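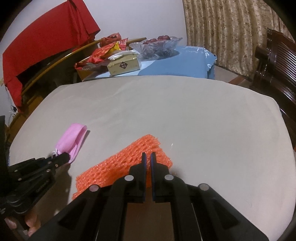 How to do a home inventory for your renters policy in one evening

Quick version, typing this between calls. You need a phone, a notebook or spreadsheet, and your policy papers. Set aside an evening. Two if you have a garage.

Step 1. Find your limit
Look at the declarations page, usually the first or second sheet. The line you want says "personal property". Write that number at the top of your list. Then find the deductible and write it underneath. Mine is 700 dollars, so anything I lose below that is on me.

Step 2. Check how they pay
Two kinds. Replacement cost means what a new one costs. Actual cash value means new price minus wear. Big difference on a six-year-old couch. If the page doesn't say, call and ask, and get the answer by email.

Step 3. Go room by room
Start at the front door and go left around each room. Don't skip around, you will lose your place. For each thing:
- what it is
- brand and model if it has one
- year you got it, best guess is fine
- what you paid
- serial number for electronics

Open the drawers. Open the closets. My first list had 59 lines and I thought I was done. After closets and kitchen it was 164.

Step 4. Group the small stuff
No need to list every fork. "Everyday dishes, service for eight" works. Same with towels, bedding, kids clothes, bathroom cabinet. One line, one total. Keep seperate lines for anything you would be upset to get the wrong price for.
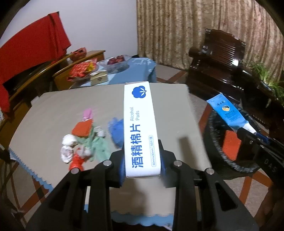 Ingeborg Brandes wrote in to say her adjuster wanted the grouped lines split up anyway, at least for clothing. Coats in one line, shoes in another, the rest together. She had put down "clothes, bedroom" with a single figure and it held up her claim for weeks. So maybe go a bit finer than I did on clothes.

Step 5. Flag the special items
Jewelry, bikes, instruments, camera gear, collections. Most policies cap these, and the cap for theft can be a lot lower than the overall limit. Look for "special limits of liability". If you own something over the cap, ask what it costs to schedule it. Scheduling a ring added 232 dollars over the life of my policy, your number will be different.

Step 6. Receipts
Search your email for "order confirmation" and save what comes up as PDFs. Paper ones, take a photo, thermal paper fades. No receipt? Bank statement line is better then nothing.

Step 7. Add it up
Total the list. Compare to the number at the top of the page. If your total is higher, you are underinsured, call and raise the limit. If it's way lower you may be paying for coverage you don't need.

Step 8. Store it somewhere else
Not only on the laptop in the apartment. Email it to yourself, put a copy in cloud storage, give one to a relative.

Updating
Every November for me, when the renewal notice comes. Also after any big purchase or a move. Add the line the day you buy the thing. Takes a minute.

Roommates
Your policy normally covers your things only. Leave theirs off unless they are named on it. Shared TV, agree on whose list it goes on and write that down.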